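Trelel Twin-Arm Bench Kit

Sold as a kit for home and shared workshops
Arms: two, with parallel-jaw grippers
Finish: matte black
Lead time: 30 days
Price: 1,305 with both grippers, 1,000 without

The Trelel kit is a pair of small arms that bolt to the edge of a bench and work over the same patch of table. Jalen Pettigrew drew up the first set in the Kowalczyk Street workshop and the kit has kept the same joint layout ever since. The March revision changed the wrist screws and the cable clips. Everything else swaps with older parts.

You will need a bench at least 30 inches deep, a hex key set, a drill and a free evening. A second evening is a good idea if you have never crimped a connector. The arms come as links and joint housings, already greased. The cables come cut to length.

Building order

Bolt down the base plates first and leave the screws a quarter turn loose. Fit the shoulder joints, then the links, then the wrists. Run the cable as you go and leave a loop at each joint - a tight cable will pull out of its plug at full reach. Grippers go on last. The bracket plate sits above the gripper on its post and takes two screws.

Tighten the base plates once both arms reach the middle of the bench without touching.

First jobs

Start with something heavy enough to stay put. Paving bricks are cheap and easy to see against a pale top. Set the arms to slow speed and bring the fingertips down to a corner before you try closing on anything. Sweep up grit between runs.

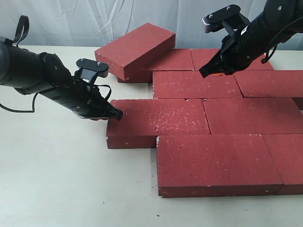 Both arms over a staggered brick layout, left gripper at the corner of a brick.

Spares and software

Fingertips, bracket plates and cable sets are sold singly. The Plurard control program is included and runs on most laptops. Joint motors are covered for 3,000 hours of running time.

Orders placed after 4th June ship with the longer base screws.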